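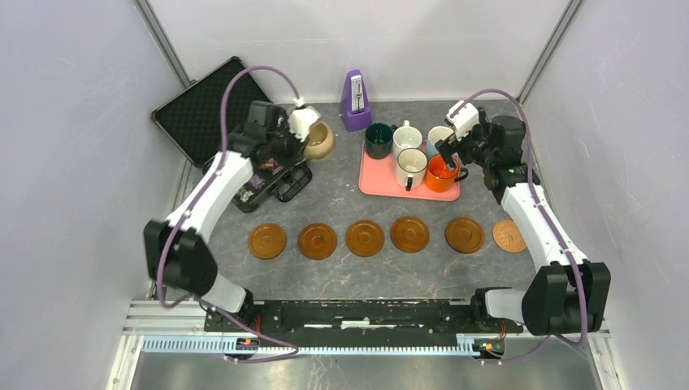

Open padded case with egg-crate foam lining.

Umura Match Football, size 5

Every maker says its football flies straighter than the last one. We stock the Umura because it holds its shape, and we can't vouch for much beyond that. The box promises "truer flight". We kicked it up and down a club pitch for a month and couldn't tell it from the older Lodar once both were properly pumped up.

What we can say is that the seams are bonded, the valve sits flush, and ours needed topping up once a week. The Lodar wanted it every other day. Whether that's worth the extra money depends on who does your pumping.

The maker claims 1000 hours of play. We haven't tested that and don't know how you would. Grass and 3G only, please. Tarmac will ruin it, whatever the leaflet says about "all surfaces".

Nélida Yáñez, who coaches the under-15s at Maddocks, bought 110 in July and has sent three back with slow leaks. All three were replaced.

Size: 5
Panels: bonded
Colours: white/blue, yellow
Supplied: flat, no pump or needle
Returns: 30 days, unmarked balls only

Size 4 is on order. No delivery date yet, and we won't take money for it until there is one.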